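Tilline Household Words: a README

Hello, and thank you for opening this file before opening the others. Tilline is a small collection of everyday words for food and mealtimes, gathered from people's own kitchens and written down as near as we could manage to the way they were said. It began with a disagreement over what to call the end slice of a loaf and grew from there, as these things do. The current release has 178 entries, given by 34 people, and was put together on 12/06/2021.

What is in the folder

words.csv - the main list, one entry to a line
speakers.csv - what each contributor was happy to tell us about where they grew up
notes.txt - longer remarks, stories and a fair amount of grumbling
changes.txt - what has been altered between releases

All the files are plain text in UTF-8. If your spreadsheet program turns the accents into strange little squares, close the file without saving it and use the import menu instead, choosing UTF-8 when it asks.

How the words were gathered

Most of the entries came from conversations at the Haldane reading room, where Heather MacLeish sat with a pot of tea and a notebook and let people talk. She had a short list of starting questions (what do you call the meal in the middle of the day? what did your gran call leftovers?) but she was never strict about it, and some of the best words came up when the talk had wandered off to buses or the price of butter. A second batch arrived by post from Luvberg, written on the backs of recipe cards, and we are still very grateful for those, even the ones that took two of us and a magnifying glass to read.

We asked each person to say the word in a sentence of their own, and that sentence is in the column called "said_as". Please do read it. A word like "piece" means one thing to somebody packing a lunch and quite another to somebody cutting a cake, and the sentence is often the only way to tell which was meant.
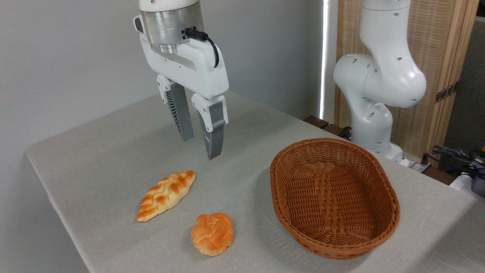
Osari Words and Speech Group

Bread has far and away the most entries, with 30 in all, and it is also where people were most inclined to argue. Soft rolls, flat rolls, crusty rolls and the heel of the loaf each have their own heading in the "thing" column. We did think about joining the rolls together under one heading, and Heather drew up a version that way in March, but two contributors from the same street told us firmly that a bap and a barm were different things, so we put them back.

The columns in words.csv

word - the word itself, in the spelling the speaker preferred
thing - a plain heading for what it refers to
said_as - the speaker's own sentence
speaker - a number that matches speakers.csv
still_used - yes, no, or sometimes
sure - how sure the speaker was, in their own words

That last column is untidy and we have left it so. You will find "certain", "fairly", "ask my sister" and one "I would swear to it in court". If you need something you can sort by, you will have to make your own scale, and we would love to hear how you went about it.

Things to be careful of

The collection leans heavily towards older speakers, and towards people who enjoy talking about words. Nearly 22 of the entries have no place attached, either because the speaker had moved about too much as a child to say or because we forgot to ask. Please don't draw a map from this list and call it finished. Spellings are a matter of taste too, especially for words that our speakers had never seen written down before they wrote them for us.

Names and addresses were taken out before release. A few of the sentences do mention an aunt or a neighbour, always with that speaker's agreement, and we'd ask you to leave those people in peace.

Using and sharing

You are welcome to copy the list, print it, teach with it or add it to something bigger, so long as you mention Tilline and keep the speakers' sentences as they stand. Corrections and new words can go to Heather MacLeish, care of the Haldane reading room. Do include a sentence with each word, and tell her where you first heard it if you can remember.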